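We use cookies to remember your cart and your region. By staying on this site you accept them. Manage settings

Stirkley Hand Gripper, two-finger, with wrist camera
Made by Wikden
Ships from our Canadian warehouse

We've carried a lot of grippers over the years, and this is the one that keeps disappearing from our demo bench because somebody has taken it off to try something. The Stirkley is a hand-held, two-finger gripper with a wide-angle camera mounted behind the fingers. You hold it, squeeze the trigger, do the job you'd like an arm to learn, and the recorder saves the video along with how far the fingers were open at each moment. No arm needed on the day. You can carry it into a kitchen, a bar, a lab or a stockroom and get to work!

The fingers are the best part. They're white, broad and angled, and they give a little when they close, so a smooth round object settles between them and doesn't skate off sideways. We were especially keen to try small glass, which is miserable for stiff jaws. Bottles with narrow necks, tumblers, spice jars, all of it is fair game, and after a morning of practice you stop thinking about the tool and just get on with the task.

The lens takes in a huge amount. It bends straight lines quite a bit (a long counter turns into a slide), but both fingers stay in view along with most of the surroundings, and that wide view is gold when you're training on cluttered places. Bar and café work suits it really well, with little bottles, ice, shelves full of odd shapes and plenty of clear glass to keep a model on its toes.

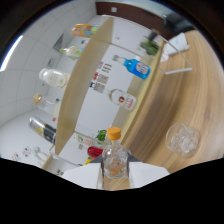
Marjatta Koivisto wrote in to say that her team had put off buying one for ages, thinking the trigger would wear out their hands, and that they now swap over every 20 minutes and have no complaints. She did ask for a softer spring. Wikden has one, it's sold separately, and it takes a single screw to fit. We'd recommend it for anybody with smaller hands or a long day of recording ahead.

What's it like to live with? Pretty easy. The whole thing weighs 870 grams with the battery in, and most of that sits low, close to your palm, so your wrist doesn't get dragged forward. Charging is by USB-C. The fingers pull off for washing, and you should wash them, especially after anything sugary. Syrup gets into the joints and the motion goes sticky before you notice.

A few things we'd like to see better. The grip's rubber sleeve picks up lint like crazy. The record light is on the left side, so left-handed users can't see it without turning the tool over (Hilkka Halonen in our shop has stuck a bit of mirror tape on hers, and it works a treat). And the printed manual is thin, though the online one is good and was filled out in April with a proper section on calibration.

For those who want the matching robot side, the same fingers bolt onto the Lehtinen wrist plate, so what you record by hand lines up with what the arm sees later. Keep the camera at the same height and angle on both. The plate has a marked slot for this, and it's worth checking with the supplied card each time you move it.

In the box: gripper, one pair of fingers fitted, one spare pair, battery, charging cable, calibration card, hex key, soft pouch. The memory card isn't included. Get a fast one.

Price: $1,704 for the gripper. The Lehtinen wrist plate is $326.

Warranty is one year on the body and trigger. Fingers are a wear part and aren't covered, but spares are always in stock and we'll happily tell you which colour shows up best against your bench.

Related items
Stirkley spare fingers, white, pair
Stirkley soft trigger spring
Lehtinen wrist plate
Nirkeo carry case, hard shell
Nirkeo bench stand for hand grippers
Calibration cards, pack of five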